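The Ferry to Flarnport

Dorothy Rowbotham was the first person off the bus at Utirville, and she ran. She was 70 years old and she ran straight down the hill with her coat wide open and her hat in her hand, because there was the sea — the whole gray, jumping, marvelous sea — and she hadn't laid eyes on it since she was a girl!

"She'll break her neck," said Lionel Penrose, who had both suitcases.

She didn't. She got to the rail in one piece and hung over it, breathing like a horse, and when Lionel caught up she grabbed his sleeve and shook it.

"Smell that!"

"Diesel," said Lionel.

"And fish! And rope! Oh, Lionel, smell the rope."

The ferry to Flarnport was due out at 3, and it was tied up below them with its ramp still raised. A man in a yellow slicker was shouting up to the wheelhouse about the wind. February was no month to cross, he shouted. The answer that came back was short, and the gulls got most of it.

"Well, that's that," said Lionel. He sounded so hopeful that Dorothy laughed out loud.

The man in the slicker turned out to be Gervásio Medeiros, the mate, and he told them the boat would wait for the tide. Go up to Denise Ellwood's, he said, the blue door past the chandler's. She fed everybody who got stuck. So up they went, bent double, with the wind shoving at their backs and the suitcases banging on every step, and Denise had the door open before they could knock.

"Stuck?" she said. "Lovely! Sit anywhere. Have some fruit while the soup gets going."
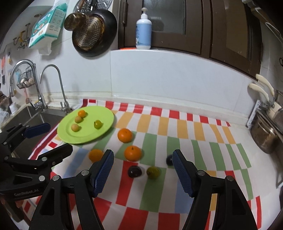

The Crossing

They went out on the evening tide, just after 6. Denise had filled them with soup and pushed a loaf of bread into Dorothy's bag, and Gervásio himself handed them up the ramp.

The first wave past the breakwater lifted the bow so high that Dorothy saw nothing but stars. Then down they came, and the spray went clean over the wheelhouse, and she whooped. She couldn't help it. A tall old man wedged in by the life jackets whooped right back.

"Ottó Pintér," he yelled, sticking out a wet hand. "I have made this trip 50 times and it is never the same!"

"Is it ever calmer?" asked Lionel, with his eyes shut.

"Once. Terrible! I fell asleep and missed the whole thing."

Dorothy broke the bread in pieces and passed it along the bench. Off to the left the light on Staren came around, went dark, and came around again, and past it, low down, she could see a scatter of yellow windows.

"Lionel," she said. "Lionel, open your eyes. I think that's our street."

He opened one.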